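搜索文章、地点
请输入关键词

八月走访Bukside：一间专门搭小隔间的旧仓库

阅读时间：6分钟

Bukside在河边，从车站出来沿着堤岸走，过一座窄桥，再走一段没有树荫的路就到。开放日上午10点开门，我到的时候门口已经排了队。入场免费，登记名字，领一张手写编号的纸条，我的是30号。纸条后来没有用到，一直放在口袋里。

仓库原先存放农具，后来由一家叫Plestari的小公司租下，改成做展位和小隔间的工场。他们的业务比较杂：学校活动用的读书角、商店里的试衣间、集市上的摊位，也做一些只用几天就拆的小布景。整个场地676平方米，前半部分是木工区，后半部分是已经搭好的样品，一间挨着一间，走道不宽，两个人迎面走要侧身。

带我们这一组的是Soo-ah Song。她先讲木工区的规矩：不要碰台面上的夹具，不要跨黄线，听到铃声就停下来等。铃声响过两次，一次是推料车经过，一次没说原因。木工区当天没有全部开工，只有一台锯在切底座用的板条。切好的板条按长短分三堆，最短的一堆据说是留着垫脚的，旧仓库地面不平，每间隔间装好以后都得重新找平。

接下来看布料。靠墙一排架子，放的多是黑色和深灰色的背景布，也有几卷米白。Lilian Lukumay负责裁布，她把一块黑布铺在桌上，演示怎么留边、怎么绷紧。绷得太紧，四角会起斜纹；太松，贴上去的东西会往下坠。她做这一步用了不到五分钟，说刚来的时候同样一块布要弄一上午。旁边有人问为什么大多用黑色，她的回答很简单：不显脏，什么颜色放上去都看得清楚。有个孩子想把裁下来的布条带走，她给了他一把。

之后到样品区。隔间共有12间，大小差不多，门口挂着牌子，写材料和搭建所用的工时。第一间是读书角，里面两只矮凳，墙上有放绘本的窄槽。第二间是试衣间，帘子的滑轨有点涩，拉到一半要用力。第五间和第六间当时关着，牌子上写“调整中”。我在样品区停留得最久，午饭前来回走了两遍，第二遍人少一些，能进到里面看接缝。多数接缝处理得干净，有一间的底边胶没有刮平，用手能摸出来。

后排有一间铺木地板，用的就是黑布背景，上面贴着泡沫字母，上排是米色的小写s和亮黄色的小写t。中间立着一块浅灰色的高板，带细细的深色边，几乎顶到天花板，左边装一只竖的黑色短把手。板上散着几张贴纸，有场记板，有购物袋，也有灰色的蝴蝶和一尊古典胸像。我比较喜欢这间，颜色少，黄色字母一眼就能看到。

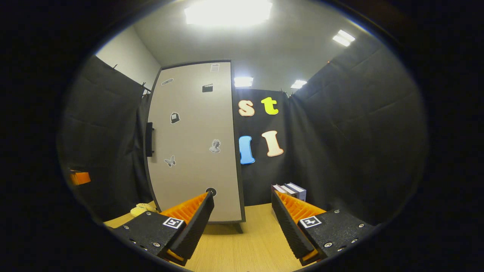

Ha-rang Seo觉得字母不应该直接粘在布上，天一潮，泡沫背面的胶就会软，最好先缝一小块魔术贴，换字也方便。同组有两个人赞成，另一个人认为缝了以后布面会有针脚，远看不平整。Soo-ah Song听完，说工场两种办法都试过，短期活动用胶，要留过一季的用魔术贴，价钱差别不大，主要差在人工。

贴纸也讨论了一会儿。工场的做法是先不固定位置，用纸胶带试贴，隔一天再看，觉得合适才正式贴上。客户自己带贴纸来的也有，大小和风格不统一，贴出来反而比较随意。我问能不能整张撕下来再用，得到的答复是第一次可以，第二次边角就翘了。

午饭在仓库外面的棚子里，汤面和腌萝卜，一份35元，自己端，吃完把碗放回蓝色的筐里。面偏咸，萝卜不错。下午有一场动手课，内容是给一块小板包边，要另外报名，我没有赶上。Bo-ram Tak报上了，做完拿出来给我看，四条边里有一条歪了，她打算带回去放在书架上当隔板。

如果要去，有几点可以提前知道。仓库里没有空调，八月中午以后很闷，上午去比较好。地面有木屑，不要穿凉鞋。洗手间在隔壁院子，要绕过停车的地方。样品可以拍，木工区不可以。想订做隔间的，带上房间的长宽和层高，现场有人帮忙估价，但当天不收定金。高板和门板这类大件可以单独订，运费按距离算，河对岸不另外加钱。

我离开时是下午三点多，门口还有人在登记。回去走的还是堤岸那条路，桥头有一家卖冰豆浆的小店，可以坐。

相关文章
Purkutow旧货集市半日记
Byun纸品作坊参观笔记
河边堤岸步行路线与小店
Lensa Ejigu：怎样给小房间做一面背景布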